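밴드 첫 싱글 자체 발매할 때 라디오 홍보는 언제부터 시작해야 하나요?

작성자: 그루티스베이스

4인조 인디 밴드에서 베이스를 치고 있습니다. 밴드 이름은 Grultis이고, 7월에 첫 싱글을 직접 발매하려고 합니다. 녹음과 믹싱은 끝났고 마스터링만 남았습니다. 유통은 Greno라는 소규모 유통사를 통해서 하기로 했고, CD는 156장만 찍어서 공연장에서 팔 예정입니다.

궁금한 점은 세 가지입니다.

첫째, 지역 라디오나 인터넷 방송국에 음원을 보내는 시점입니다. 멤버 한 명은 발매 당일에 보내도 된다고 하고, 저는 그 전에 보내야 한다고 생각하는데 얼마나 전이어야 하는지 모르겠습니다.

둘째, 메일에 mp3를 첨부하는지 링크만 보내는지입니다. 예전에 데모를 첨부해서 열 군데 넘게 보냈는데 답장이 하나도 없었습니다.

셋째, 곡 길이가 5분 20초인데 라디오용으로 줄인 버전이 꼭 필요한지 알고 싶습니다. 드러머는 중간 연주 부분을 자르는 데 반대하고 있습니다.

예산은 거의 없습니다. 홍보 대행을 쓰라는 답변은 사양하겠습니다. 직접 해 보신 분들 경험을 듣고 싶습니다.

작성자: Leif Bundgaard

작은 레이블을 몇 년 운영했고 지금은 인터넷 방송국 Kokier에서 주 1회 신곡 프로그램 선곡을 돕고 있습니다. 받는 쪽 입장에서 적습니다.

발송 시점
발매일 4주에서 6주 전이 적당합니다. 프로그램마다 다르지만 저희는 2주치 선곡을 미리 잡아 둡니다. 발매 당일에 받은 곡은 빨라야 보름 뒤에 나가고, 그때는 이미 신곡 코너에 넣기 애매합니다. 마스터링이 늦어지면 발매일을 미루는 편이 낫습니다. 가믹스를 먼저 보내고 나중에 교체해 달라는 메일이 오는데, 교체가 제대로 되는 경우를 별로 못 봤습니다.

메일 작성
첨부는 하지 마세요. 용량 때문에 걸러지는 일이 많습니다. 로그인 없이 바로 들을 수 있는 비공개 스트리밍 링크 하나, wav와 mp3를 내려받는 링크 하나면 됩니다. 다운로드 링크는 만료 기한이 없는 것으로 하세요. 일주일 만에 만료되는 링크는 열어 보려고 할 때 이미 죽어 있습니다.

제목에는 밴드명, 곡명, 발매일을 씁니다. 본문은 다섯 줄이면 충분합니다. 어디서 활동하는 어떤 밴드인지, 곡의 장르, 발매일, 다가오는 공연, 연락처. 비슷한 밴드 이름을 한두 개 적어 주면 저는 도움이 됐습니다. 받는 사람을 숨은 참조로 한꺼번에 넣은 메일은 티가 납니다. 프로그램 이름과 진행자 이름 정도는 따로 써서 보내세요.
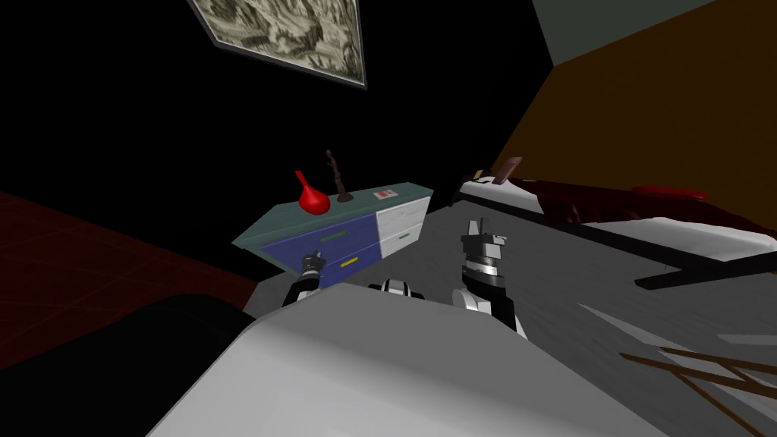
라디오 에디트
있는 게 좋습니다. 낮 시간대 프로그램은 4분을 넘기면 잘 안 틀고, 심야나 인디 전문 프로그램은 5분대도 틉니다. 그래서 두 버전을 같이 보내고 파일명에 구분을 적으면 됩니다. 중간 연주를 통째로 자르지 않아도 됩니다. 인트로를 줄이고 마지막 후렴 반복을 한 번 빼면 1분 가까이 줄어드는 곡이 많습니다. 가사에 욕설이 있으면 뺀 버전도 만들어 두세요.

파일 정보
의외로 많이 빠뜨립니다. mp3 태그에 아티스트명, 곡명, 연락 메일을 넣고, ISRC 코드가 나왔으면 그것도 적어 주세요. 유통사에 물어보면 알려 줍니다. '트랙01_최종_진짜최종.mp3' 같은 파일은 나중에 어느 팀 곡인지 찾을 수가 없습니다.

재발송
답이 없으면 2주 뒤에 한 번만 더 보내세요. 짧게, 링크 다시 넣어서요. 세 번째부터는 안 보내는 게 좋습니다. 방송이 됐는데 답장을 안 하는 경우도 있으니 선곡표를 확인해 보세요.

작성자: 골방기타

그냥 많이 뿌리세요. 저희는 50군데 보내서 두 군데에서 틀어 줬습니다. 시점 같은 건 신경 안 썼고요. 곡이 좋으면 틀어 줍니다.

작성자: Baldur Dalsgaard

윗분 말씀처럼 많이 보내는 것도 방법이긴 한데, 저희 경우를 숫자로 적어 봅니다. 첫 싱글 때는 목록을 구해서 49곳에 같은 메일을 보냈고 방송은 한 번이었습니다. 두 번째 싱글 때는 실제로 비슷한 음악을 트는 프로그램만 골라 열두 곳에 보냈고 다섯 곳에서 나왔습니다. 시기는 발매 5주 전이었습니다.

방송이 나간다고 재생 수가 크게 오르지는 않습니다. 두 번째 싱글은 첫 달 스트리밍이 932회였습니다. 대신 공연 섭외 메일을 보낼 때 방송 이력을 한 줄 넣을 수 있었고, Mac an tSaoi라는 클럽에서 오프닝 자리를 받았습니다. 저희한테는 그쪽이 더 컸습니다.

한 가지 더. CD를 찍으신다면 공장 일정부터 확인하세요. 저희는 인쇄물 색이 잘못 나와서 다시 찍느라 발매 공연 때 CD가 없었습니다. 음원 발매일과 CD 도착일 사이에 여유를 두는 게 좋습니다.

작성자: 그루티스베이스

답변 감사합니다. 마스터링 일정을 확인해 보니 6주 전은 어렵고 4주 전에는 보낼 수 있을 것 같습니다. 라디오 에디트는 인트로만 줄이는 쪽으로 드러머와 합의했습니다. ISRC는 Greno에 문의해 두었습니다.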